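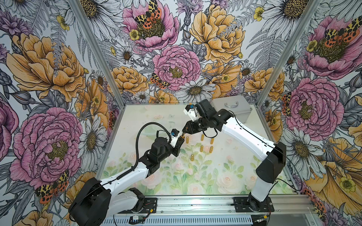 Boards > Training Talk > Birds and Small Animals > Target stick goes great until I move it

September, started by pockets_of_millet

Okay so I have a green cheek conure, 17 months old, and we've been doing target training at the kitchen table for three weeks. He's a star at it there. Touches the tip of the stick, I click, he gets his sunflower chip, everybody's happy. Then on Tuesday I took the whole setup into the living room and he acted like he'd never seen a stick in his life! He didn't look scared, he just sat on the back of the chair and preened. I tried for a while, then went back to the kitchen and he was perfect again on the first go.

Is this a stubborn phase? Should I hold back breakfast so he's hungrier? I'm using a chopstick and a Dasside clicker if that matters.

quillfeather

Not stubborn. He learned "touch the stick at the kitchen table," and the table was part of it. My cockatiel did the same thing going from her play stand to the windowsill, which is a distance of maybe two steps. Go back to the very easiest version in the living room. Stick right in front of his beak, click for even leaning toward it. It comes back fast, usually way faster than it took to teach the first time.

Please don't skip breakfast though.

barnaby_rat_dad

I'm going to disagree a little on the food thing. I don't mean starve the bird — but if he's had a full bowl and then you show up with a sunflower chip, why would he bother? I train my rats before dinner and the difference is night and day. Training before the meal isn't withholding it.

quillfeather

Before the meal is fine, I do that too. The OP asked about holding it back so he's hungrier, and with a bird that small I'd leave that alone. He works great in the kitchen on the same food schedule so I don't think hunger is the problem anyway.

pockets_of_millet

Good point, it's the same time of day and everything. I should have said the living room session was right after the kitchen one, so maybe he was full of chips by then? I get carried away when he's doing well lol

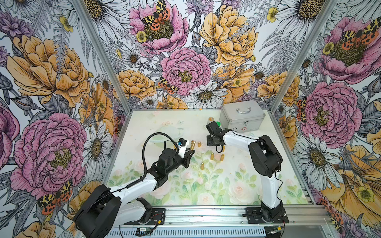
saddlebag_sue

Moving a target to a new room changes more than you'd think, and I'd look at the stick itself before blaming the bird. What's behind it from where he's sitting? In my kitchen it's plain cabinets, and in my den it's curtains with leaves all over them. If you were working in front of flowered wallpaper like in the picture there, a bare chopstick could just get lost in all that pattern, and I'd hold it low so he sees it against the pale tabletop. I put a blob of solid color on the end of mine (nail polish under a bit of shrink tube so he can't chew it off) and my Quaker started finding it from across the perch.

I learned on horses, where the target was a boat float on a broom handle, so I never had this problem until I got the bird.

barnaby_rat_dad

Eh, birds have great eyesight. I can't see a conure losing a chopstick held under his nose.

saddlebag_sue

Seeing it and picking it out as the thing that pays are two different jobs. But sure, try it both ways, it costs you a dab of polish.

tworingbinder

I took the Lachance weekend class over in Rimeo and they had us move in tiny steps instead of switching rooms. Table, then the other end of the table, then a chair next to the table, then the doorway. It felt silly and I was impatient the whole time, but my lovebird never fell apart once we did it that way. They also said to use a better treat for the first session in any new spot. Ours was a Nendier crumble that he only ever gets for that.

pockets_of_millet

Ooh I like the doorway idea. The living room has the big window too, and there's a feeder outside it, which I completely forgot about until I was typing this. He may have been watching finches.

quillfeather

Ha, yes, close the blinds for the first few! Add the finches back later. 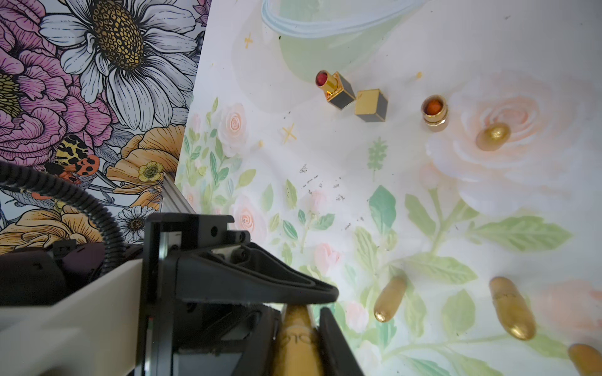 Gold tube in the gripper, more gold pieces on the floral print.

barnaby_rat_dad

Finches would do it. I still say train before dinner.

One more thing, are you clicking when he touches or when he's on his way back for the treat? I was late with mine for months and only noticed when my wife filmed us. In a familiar spot they'll cover for your bad timing. In a new one they won't.

pockets_of_millet

Um. Probably late. I'll prop the phone up tonight and look.

Update: definitely late!! Also I was moving the stick away as I clicked, so poor guy was chasing it. Did the other end of the table with the blinds shut and a red tip on the chopstick, and he got it on the second try. Doing the chair tomorrow before his dinner (yes okay, rat dad).

tworingbinder

Stay on the chair a couple of days even if he's perfect. I rushed the doorway and had to go back.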